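Report the Folds You Threw Away

Mehrangiz Asadi
Wednesday, January 17, 2024

Most papers on cloth handling report one number, the success rate, and that number is computed over whatever demonstrations survived filtering. My argument is that the filtering step is where much of the result gets decided, and that it should be written up with the same care as the network and the loss.

The case I know best is our own. In November we finished a set of 122 demonstrations of blanket spreading and folding, collected in homes with hand-held grippers. The operator holds one gripper in each hand, the cameras ride on the grippers, and a policy is later trained to reproduce the motion on a two-arm system. We call the processing pipeline Skullwood. It reconstructs the path of each gripper, aligns the two streams in time, and drops any episode in which either path fails a consistency check.

The consistency check is reasonable taken alone. A path with a jump in it teaches the policy to jump. The trouble is that tracking does not fail at random. It fails when a large piece of fabric fills most of the view, when the surface is plain, and when the hand moves fast. Those conditions describe a particular moment in handling a blanket: the lift and throw that puts air under the cloth and carries the far edge across the bed. Slow pulls along the near side track well and are kept. An operator who throws the cloth loses more episodes than one who tugs it into place a few inches at a time, and the policy ends up learning from the second operator. 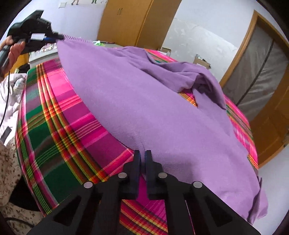 We noticed this only when the trained policy turned out to be slow and would not attempt a throw under any starting condition. The first explanation offered in the group was model capacity. The second was the action horizon, and we spent two weeks changing it. Then I went back to the rejected episodes and watched them. A human viewer would have called most of them good demonstrations. The blanket ended up where it was supposed to be. The pipeline rejected them over a short stretch of bad tracking in the middle, and the parts before and after the stretch were fine.

There is a standard reply to this, which is that rejected data is bad data and a smaller clean set beats a larger dirty one. I accept the second half. I do not accept that a tracking check measures the quality of a demonstration. It measures how easy the demonstration was to track. In rigid-object work the two are close enough that the difference seldom matters. With fleece and sheets they come apart, since the object being handled is also the thing blocking the camera.

A related problem concerns what the grippers see of each other. In two-handed work, one view often carries information the other lacks: where the far hand is, how tight the cloth is between the two, whether a corner is still held. If the pipeline rejects an episode whenever either stream fails, it throws out cases in which the remaining stream would have been enough to recover the relative pose. Iltetti, the alignment tool we had used before Skullwood, kept these cases and flagged them. We dropped the flags because they complicated the loader. I argued for that change at the time and now think it was a mistake.

What should be reported? At minimum, the number of episodes collected, the number kept, and the reason for each rejection, broken down by phase of the task. For a blanket the phases are easy to name: grasp, lift, spread, smooth, release. A table with one row per phase would let a reader see that the lift row is thin. It costs half a page. I would also like to see one policy trained with the rejected episodes cut into usable segments, even if the result is worse. A worse number with the full distribution behind it says more about the method than a good number without it.

I have heard the objection that such tables invite reviewers to pick at the data. They do, and reviewers should pick at the data. The Niazi benchmark, which several of us use for internal comparison, scores only the final state of the cloth, so a policy that never lifts and a policy that throws cleanly can receive the same score - the difference in time and in coverage of starting states does not appear anywhere. Under that kind of scoring the bias stays hidden on both ends, once in the training set and once in the test.

None of this requires new hardware. A wider lens helps with tracking up to a point, and so does some patterned material in the room, but I would not want to solve the problem by decorating the homes we collect in. The point of collecting there was to get ordinary beds and ordinary clutter.

We have since put the flags back. The loader is uglier, and the next release will carry the rejection table by phase.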